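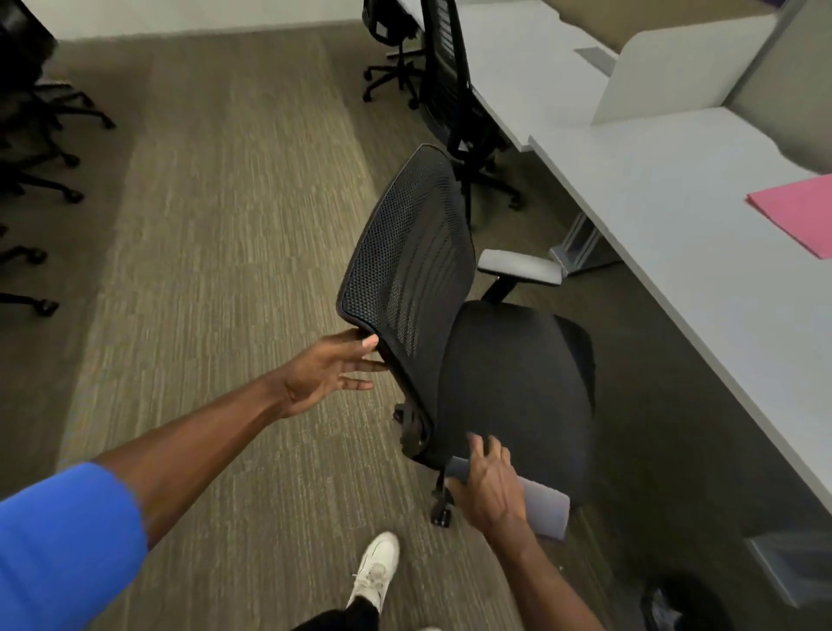
Keker mesh-back task chair, black

Product code 229. Sold singly or by the row. Refurbished and as-new stock, updated 14 April 2019.

The Keker is an office chair for people who have stopped expecting an office chair to change their lives. It has a tall perforated mesh back in a curved black frame, a black upholstered seat, and light grey pads on the armrests. It goes up, it goes down, it tilts. It won't measure your heart rate or remind you to stand, and the only app involved is the one you are looking at when you should be working.

We have sold the Keker at Trovside for longer than is flattering to either of us. Most go to offices replacing something more expensive that broke.

The back

Mesh the whole way up, so air gets through and jumpers dry on it overnight. The holes are small enough that a pen won't go in, though people do try. Wipe with a damp cloth. Crumbs come out with the brush end of a vacuum cleaner and a bit of patience.

The frame is also the bit to hold when you move the chair. Take it by the top and push. Please don't drag it backwards by one armrest, whatever you have seen the sales team do.

The seat

Black fabric, rounded at the front so it doesn't dig in behind the knee. Hides tea very well. Hides biscuit less well.

The arms and the base

Fixed arms, padded on top. Check the height of your desk before ordering: if the arms won't go under, you'll spend the working day sitting slightly too far from your own keyboard and wondering why your neck hurts. The base has five legs on casters, supplied for carpet. Hard-floor casters are extra and fit the same holes. Pull the old ones straight out, push the new ones in until they click.

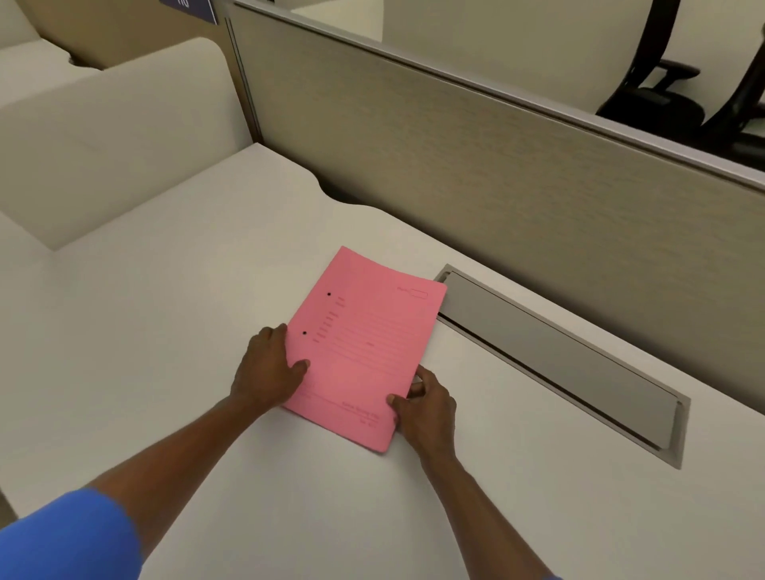

Paperwork comes with every order of 13 chairs or more -- a card folder with the delivery list, the care sheet and a form for each chair, so that whoever looks after your furniture can note what was adjusted and when. Hortensia Bermúdez, who runs our service desk, reads every form that comes back. She would like people to stop writing "wobbly" and leaving it there. Wobbly where? Seat, back or arm will do.

Adjusting it

Sit down first. The levers are under the seat. Lift the height lever with your weight off the chair to go up, or stay put and lift it to sink. Do the tilt last. If the chair reclines further than you meant it to, the tension is too slack and wants tightening a turn or two.

If nothing moves at all, tip the chair on its side and look underneath. In our experience the usual culprit is a length of somebody's charging cable.
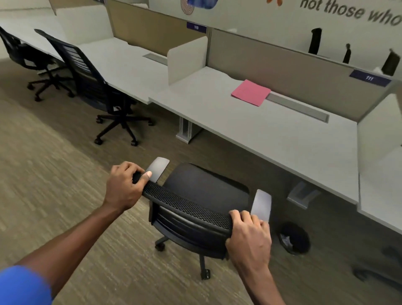
Spacing is the other thing we get asked. In a row of desks, allow room for the chair to be pushed back and turned without meeting the one behind. The Keker is well behaved in a narrow aisle, but it is still a chair with arms, and two of them back to back will lock together like rutting deer. Khoo, our planning partner, will look over a floor plan for nothing if you're ordering 100 or more. They are polite about most floor plans.

Goes with

Stusari bench desks, white top. Stusari fabric screens, several colours, tan being the one everybody ends up with. Spare arm pads, light grey, in pairs.

Delivery

Chairs arrive assembled, in a blanket, on a lorry. We need a lift or strong opinions about stairs. Packaging goes back with the driver. The next full delivery of as-new stock is due in July; refurbished chairs are usually on the floor and can be sat in at our showroom, for as long as you like, within reason.

Returns

Thirty days, clean, with all casters attached. We do count the casters.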